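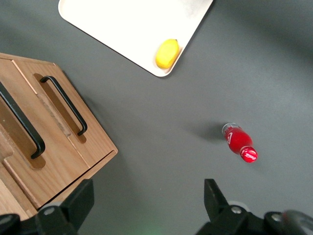 Community News | Home & Kitchen

Cerkthorpe swap day sends 256 items to new kitchens

The Cerkthorpe kitchen swap had its best turnout yet in June, with 91 households bringing trays, small drawers, bottles and jars to trade. By closing time, 256 items had gone home with somebody new!

Organizer Beatriz Frade was thrilled, and she was still talking about it while the tables were being folded up.

"People walk in with one thing they're tired of and walk out grinning," she said. "I took home a cake stand I have no room for – I love it."

One of the busiest spots was the countertop corner, where visitors could try out ways to keep everyday things within reach. A white tray with a raised rim makes a fine home for a lemon, and a little wooden drawer unit beside it can take the peelers, twist ties and birthday candles that pile up in every kitchen. A red bottle brings a terrific splash of color to a gray top.

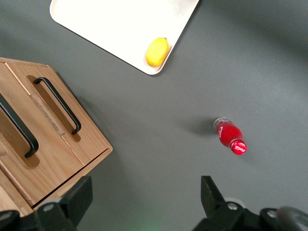
Next swap already planned

The group is back on 4 July 2026 in the Nondero hall, this time with room for 100 households and 2 extra tables for wooden storage. Entry is free, and everything should be clean and ready to use. Frade is hoping for more drawer units, which went fast in June, and she'd love to see some big serving trays too – the bigger the better.
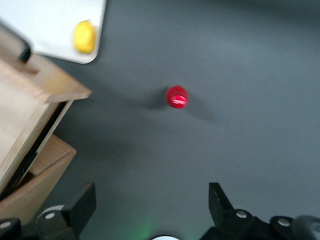 A yellow and red pairing on gray, with pale wood alongside.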